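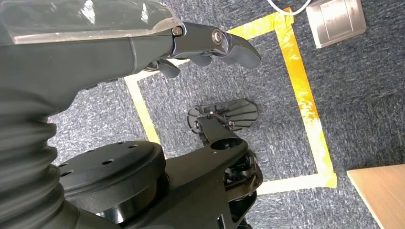 Robots and Everyday Work
Week 7 handout: Can machines do chores yet?
Instructor: Lacey Haworth
Lab sections: Chia-hao Liu

Read this before lab. Bring it with you, along with your notes on grasping from last week.

1. What counts as a chore

For this course, a chore is a short physical job that most adults can do without training. Loading a dishwasher is a chore. So is folding towels, restocking a shelf, or filing cards at a front desk. Welding a car door is not, even though robots have done it well for decades. The welding robot gets the same part in the same place every time. A chore changes a little each time you do it.

2. Where things stand

Floor vacuums are the one home robot most people have met. They work because the job is flat, slow and forgiving. If the machine misses a spot, it can pass over it again the next day.

Work with hands is further behind. In the Prieto exercise from January, the arm was given 317 tries at placing a card in a slot and finished 86 of them without help. Most of the failures came in the last 13 millimeters, after the card had been picked up and carried to the right place.

3. Thin, flat objects

A card lying on a desk is hard to pick up. There is almost no edge to get a finger under, and pressing down makes it slide. People drag it to the edge of the desk or lift one side with a fingernail, and they do it without looking.

Putting it away is a second problem. The fingers cover part of the card and may block the view of the slot. A small tilt is enough to make it catch. With a wooden slotted organizer, the hand also has to stop pushing at the right moment or it will shift the whole box.

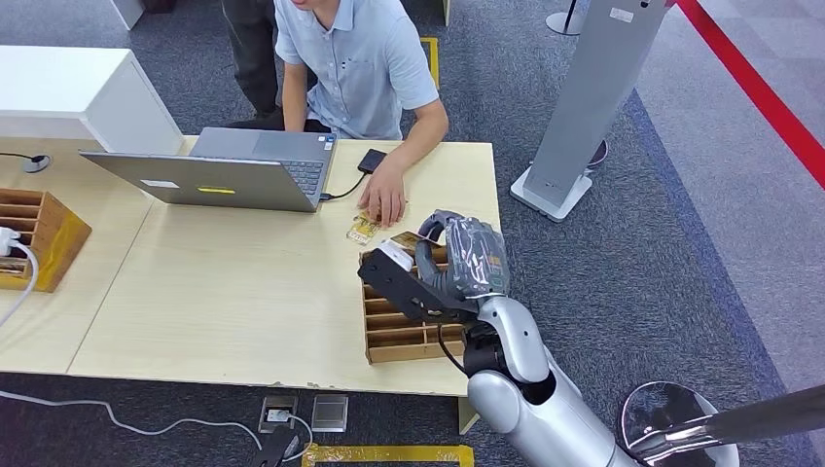
4. Working next to people

Many chores are done in shared space. A person may have a hand on the same desk the robot is using. Speed limits help, but they also make the robot slower than the person it is meant to save time for. We will compare the Wotero and Mevix safety rules in section.

5. For next time

Pick one chore you did this week. Write down every step, including the ones you did without thinking. Mark the step you expect a robot to fail first and say why. Limit is 700 words. Chia-hao will collect them at the start of lab.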